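Fillthorpe kitchen set, bench notes
18th March

Started late, key to the store cupboard was in Shota's coat again. Fine.

Job for today: sort the kitchen set into what goes to Unarel and what stays. Been putting it off. The shelf labels are from two moves ago and half of them describe stuff we gave away. Peeled most of them. Glue residue comes off with cooking oil and a paper towel, do NOT use the solvent from the paint bench, it hazes the plastic. Learned that on the old butter dish.

Box 42 opened first. Packing slip says tableware, mixed. Contents: mostly lids. No idea whose lids. Tried them on everything on the shelf, two fit, rest into the orphan tub. If the orphan tub is still full in June it goes.

Wakana wants the set split by what a person does with it, so eating / cooking / storing. I had it by material, which made sense to me when I was washing things but is hopeless if you want a breakfast table in a hurry. Going with hers. Bowls are the problem, they're eating and storing and sometimes cooking. Put them under eating, end of discussion, if someone wants a mixing bowl they can look in two places.

Washing notes. Warm water, drop of soap, soft side of the sponge only. The rough side took the shine off one of the older plates and it now looks grey under the bench lights. Dry with the lint free cloths (top drawer, not the blue roll, blue roll leaves bits). Toy food gets wiped, never soaked. Water gets in at the seam and then you have a pear that drips for a week.

Weights: did the heavier stuff on the shipping scale. Full eating box came to 2393 g before padding. Cooking box not done, scale battery died. Spare battery is NOT in the scale drawer whatever the label says. Ordered more.

Lunch. Ueda called while I was out, wants to know if the set can go in one carton. Told Wakana to tell them two. One carton means the pans sit on the plates and we had that last time, chipped rim, long email thread.

Afternoon, laid things out on the white table to see if the mix works before it gets packed. Rule of thumb is that you should be able to ask for anything on the table by color and kind and get the right thing first time. Did a couple of goes with Shota shouting out names from the doorway, he kept saying "dish", told him dish is banned. Bowl, plate, pan, cup. Use the words.

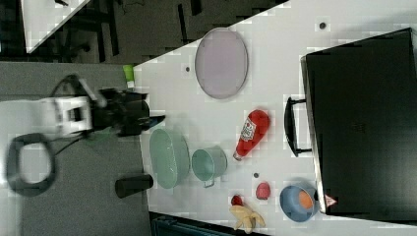
Color spread is the bit I'm least happy with. Reds are doing too much work: the ketchup bottle, the strawberry and the smaller dark red fruit all on one table, so "pass the red one" is useless. Drop the small one, probably. The green bowl and the teal pan are right up against each other too and I'd like more of a gap in color there, either swap the bowl for something warmer or bring the pan in from the other set. Lavender plate is good, leave it, nothing else comes near it. Blue bowl with the orange in it reads fine. Banana is a banana. And the black cup is on the floor, so wash again before it goes anywhere near the eating box.

Wakana came by, said swap the bowl not the pan, becuase the pan is the only one that size with a handle that short. OK. Cream bowl from the Dikley box then, if it's still there. Checked: it's there, has a sticker on the bottom, oil and paper towel, see above.

Padding. Tissue between plates, one sheet folded double. Fruit goes in the bowls, saves room. Ketchup bottle gets a bag of its own with the cap taped, last time a label rubbed off on the banana and we never got it clean. Budget for replacement bits is 800 and I'd rather not touch it for fruit.

To do, not today:
cooking box weight once the battery turns up
new shelf labels, Wakana's three groups, big letters
wash the black cup
ask Ueda if two cartons is OK or if they're going to argue
find out who keeps putting the tongs under storing
return Shota's coat key to the hook, get a second one cut

Stopped at the padding, out of tissue. Rest of the eating box is on the lower shelf with the flaps open, dont stack anything on it.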